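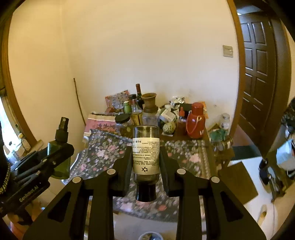 Garrafa de vidro escuro com rótulo de papel branco, gargalo para baixo. Ao fundo, a mesa a arrumar.

Arrumar uma mesa de apoio com garrafas, frascos e embalagens

Texto: Tamara Sandu
Revisto em novembro

Este procedimento aplica-se a mesas encostadas à parede que servem ao mesmo tempo de despensa, garrafeira e local de passagem: garrafas de vinho, frascos de condimentos, potes de vidro, sacos de papel, fruta, papéis soltos. Não se aplica a armários fechados nem a prateleiras suspensas, tratados noutra página.

Material necessário

Um pano de microfibras húmido e outro seco
Um tabuleiro com rebordo, para os líquidos
Uma caixa baixa, para o que sai da mesa
Etiquetas adesivas e marcador permanente
Um saco para resíduos e outro para papel
Fita métrica

1. Definir as zonas

Medir a profundidade útil da mesa e reservar uma faixa traseira de 17 cm para os recipientes altos. A faixa seguinte recebe os frascos médios. O terço da frente fica livre. Se a mesa tiver toalha com cercadura, a cercadura serve de linha de referência e dispensa marcações.

Nas toalhas escuras com estampado floral, os objetos pequenos confundem-se facilmente com o desenho. Convém passar a mão por toda a superfície no fim de cada etapa. Tampas, clipes e pedaços de invólucro são os casos mais frequentes.

2. Esvaziar por categorias

Retirar os objetos por tipo e não por posição. A ordem recomendada é a seguinte:

a) Papel e cartão: envelopes, cartões, folhetos, sacos de papel dobrados.
b) Invólucros e sacos de plástico amarrotados.
c) Fruta e outros frescos.
d) Recipientes de plástico.
e) Recipientes de vidro e de barro.

O vidro sai em último lugar e com as duas mãos, uma no corpo e outra na base. As peças empilhadas, por exemplo um vaso de barro pousado sobre um frasco de vidro, são separadas antes de qualquer deslocação. Não se arrasta uma pilha sobre o tecido: a toalha prende na base e a peça de cima inclina.

3. Verificar os invólucros

Abrir cada saco ou folha metalizada antes de deitar fora. Se ainda houver conteúdo, passá-lo para um pote com tampa de rosca e copiar a data para uma etiqueta. Se estiver vazio, segue para o saco de resíduos. Os envelopes são abertos e o conteúdo é conferido antes de irem para o papel.

4. Inspecionar as garrafas

Para cada garrafa, confirmar quatro pontos: rótulo legível, tampa ou cápsula no lugar, exterior sem escorridos, vidro sem fissuras.

Só se vira uma garrafa de gargalo para baixo depois de confirmar o fecho. A inversão serve para procurar depósito e para testar a tampa, e faz-se sobre o tabuleiro. Num vidro fumado, o depósito vê-se melhor contra a luz de uma janela.

Os rótulos em língua que ninguém da casa lê levam uma segunda etiqueta com o nome do produto e a data de abertura. Colar esta etiqueta no lado oposto ao rótulo original, para não tapar a informação do fabricante.
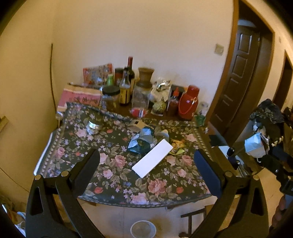
5. Limpar a superfície

Com a mesa vazia, sacudir a toalha no exterior e passar o pano húmido no tampo. Deixar secar antes de repor o tecido. As toalhas com acabamento plastificado limpam-se no lugar, do fundo para a frente. Manchas de molho tratam-se com água morna e detergente neutro, sem esfregar em círculos sobre o estampado.

Limpar também a base de cada recipiente. Um frasco de molho com a base suja marca o tecido no mesmo dia.

6. Repor a faixa traseira

Colocar primeiro as peças mais altas, da esquerda para a direita: garrafas de vinho, frascos altos de vidro, termos. Deixar entre peças a largura de dois dedos. As garrafas de 700 ml ou mais ficam sempre nesta faixa, encostadas à parede mas sem tocar nela.

O vaso de barro não volta para cima do frasco. Se faltar espaço, passa para o chão ou para um parapeito com profundidade suficiente. As molduras pequenas encostadas à parede ficam numa das pontas, sem nada atrás.

7. Repor a faixa intermédia

Entram aqui os frascos até 300 ml, os conta-gotas, os potes com tampa de rosca e os molhos com bico. Os rótulos ficam virados para a frente. Separar alimentos de produtos não alimentares em lados opostos da mesa. Pulverizadores de limpeza ou de rega não ficam na mesma superfície que a comida, mesmo quando estão vazios.

Os potes de plástico transparente com comida ficam à frente das garrafas, pois são os mais usados.

8. Fruta, sacos e papéis

A fruta de casca com picos vai para uma taça própria. Pousada diretamente no tecido, puxa fios. Afastá-la de sacos finos e de embalagens metalizadas.

Os sacos de papel dobram-se pelos vincos e guardam-se na vertical, dentro de um saco maior. As caixas decoradas aproveitam-se para guardar pacotes abertos, com a lista do conteúdo na tampa.

Os cartões e os envelopes que ainda interessam vão para um único separador, fora da mesa. Se voltarem para a toalha, a zona livre desaparece em poucos dias.

9. Controlo final

Verificar se o terço da frente está livre, se todas as tampas estão apertadas e se a porta mais próxima abre por completo sem bater na mesa. Empurrar ligeiramente o tampo com a mão aberta. Se alguma garrafa oscilar, a toalha tem uma prega por baixo e é preciso esticá-la.

Manutenção

Repetir as etapas 3 e 8 de 2 em 2 semanas. A inspeção das garrafas faz-se quando entra uma garrafa nova.

Nota à etapa 6: Gaétan Beaudoin sugere um feltro fino sob as garrafas pesadas. Em tampos de madeira sem toalha é útil. Sobre tecido, o feltro desliza e não é recomendado.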